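The carts at Jodton and the people who used to drive them
Bianka Sárközi
June 2020

I have worked in parts supply at the Jodton plant long enough to have driven every cart we own. The carts move bins of castings and fittings from the receiving building to the three assembly halls, and they bring the empties back. For most of the plant's life each cart had a driver. Since last year four of them have run on their own, on a system from a company called Ternex, and the rest are supposed to follow.

I want to write about what that has done to the job. Most of what I read on the subject comes from two kinds of writers. One kind has visited a plant for a morning. The other kind is selling something. I have opinions too, but I also have to be there at six.

First the numbers, so they are out of the way. There were 26 drivers on the books when the first automatic cart came. There are 19 now. No one was laid off. Three retired, two moved to receiving, one went to Gillies, which is the packing firm on the other side of the road, and one left without saying where. None of the seven was replaced. Management says no jobs were lost, and if you mean that no person was sent home, they are right. If you mean jobs, seven are gone. I wish they would say it both ways. People on the floor can subtract.

I think that is my first complaint, and it has little to do with the machines. When the system was announced we were told it would "support" the drivers. We had a meeting with slides. The slides showed a cart and a smiling man with a tablet, and the man with the tablet turned out to be a job that pays one grade higher and requires a course. Ten of us asked for the course. It had four places. The other six were told to ask again next year, and they are still driving, on the routes the automatic carts do not do well, and those are the long ones, the ones with ramps, and the ones out in the weather.

So the work that is left for people is the harder part of the old work. I have not seen this written down anywhere and it seems to me the most important thing about the whole change. A driver's day used to be mixed. You had a bad run out to Hall 3 in the rain and then two easy runs indoors on a smooth floor, where you could dry off and talk to someone. The automatic carts took the indoor runs, because a smooth floor with good light and marked corners is what they like. I understand why. If I were setting up a machine I would start there too. But the person who has Hall 3 now has Hall 3 all day.

The plant counts this as the same job. Same title, same pay, same number of runs per shift. Anyone who has done it knows it is a different job. I would like to see the run count dropped for the outdoor routes or the pay raised, and I do not much care which.

Now the other side, because there is one. My knees are better. I got one of the four places on the course, and I spend about half my shift at a desk by the receiving door watching the carts on a screen and the other half walking out to them when they stop. I lift less. I have not strained my back this year, and I did so in each of the two years before. The old carts had a hard seat and a pedal that you had to hold down with your full weight, and every driver over fifty walked the same way by the end of a shift. I do not miss that pedal. Anybody who tells you that manual work is noble should hold it down for a winter.

The carts are also polite, which is more than I can say for some drivers. They stop for people. They stop for people who are only thinking about crossing. In the first weeks the assemblers in Hall 1 would put a foot out to make them stop, for fun, and then it got boring and they quit. We used to have a near miss in that hall every month or so, usually at shift change. I have the log at my desk, and there has not been one there since the carts came. I would not want to go back on that.

But a cart that stops for everything has to be started again by someone, and that someone is me, or one of the other three. I kept my own tally for one month. In that month I was called out 57 times. In 30 of those there was nothing wrong that I could find. The cart was standing there with its light on and the way in front of it was clear. I looked around, pressed the button, and it went. The other 27 were things like a pallet corner sticking out, a hose across the floor, a strip of shrink wrap, a puddle with a reflection in it.

I brought the tally to our supervisor. He was interested in the 30, and he sent them on to Ternex, and some changes were made, and the number has come down. I give him credit for that. What he did not take up was my other point, which was about what kind of work this is. When you drive, you are busy and your mind is on it. When you watch, you are not busy, and then suddenly you are late. A cart that has been standing for four minutes means a line lead on the phone asking where her bins are. She does not call the cart. The old drivers were blamed for their own delays. I am blamed for delays that I had no part in making, and I hear about them before I know they exist.

It is tiring in a way I did not expect, and it is hard to explain at home. My husband asks what I did all day, and I say I watched four dots.

There is also what we used to know. A driver at Jodton knew which hall was going to run short before the hall did. You saw the bins. You noticed that the racks in Hall 2 were half empty at ten in the morning and you said so when you got back to receiving, and someone moved a load up. It was never in anyone's job description. The automatic carts bring what has been ordered, on time, and they notice nothing on the way. In the first two months we had more shortages than in the year before, and the planners blamed the planning software, a thing called Jasa, which had not changed at all. It had always been slightly wrong. Twenty-six people had been correcting it with their mouths.

The plant has since put a sensor on the racks. It works well enough. I mention it because when they add up the savings from the carts they leave out the sensors, and they leave out the hours it took to find out they were needed.

What would I do differently, if it were up to me? I would have asked the drivers to write down what they did in a week, everything, including the talking, before a single cart was bought. I would have kept the easy runs partly in human hands on purpose, even at some cost, so that no one was left with only the bad ones. I would have given the course to all ten who asked, over two years if needed. And I would pay the people who watch for watching, as a skill, with breaks set for it. Twenty minutes away from the screen every two hours would do.

None of this is against the machines. I have heard the argument that if we complain we will get fewer of them and the plant will fall behind and close. Maybe. I have heard that argument made about the heating in the locker room too. I think a plant that can afford the carts can afford to ask what they do to a day.

The next step is outdoors. Management wants the automatic carts on the service lane behind the old building by the end of the year, and the people from Ternex have begun looking at it. The drivers were told this in a notice of four lines. I have asked that two of them be present when the route is tested, and that their notes go to Ternex in their own words. I have not had an answer yet.
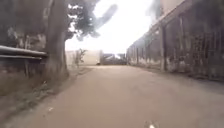 The drivers should be heard on the outdoor route before anyone else is, and I will keep asking for that. Indoors, the system had marked corners and an even floor. The lane has room for one vehicle and not a painted line on it. On the left the surface gives way to dirt and dry grass with no clean edge, and a driver keeps off that without being told. The leaves hang low in the light, the near part is in shade and the far end is all glare, and I would like to know what a cart makes of going from one to the other. Then there is the small white thing on the ground, straight ahead. It may be a scrap of paper. A driver would look at it for half a second and decide. With the settings we have now I would expect a cart to stop and a call to come to my desk, and I would walk out there to look at it. If that is going to be my work, I want it counted as work, and I want the person who used to drive that lane to be offered it first.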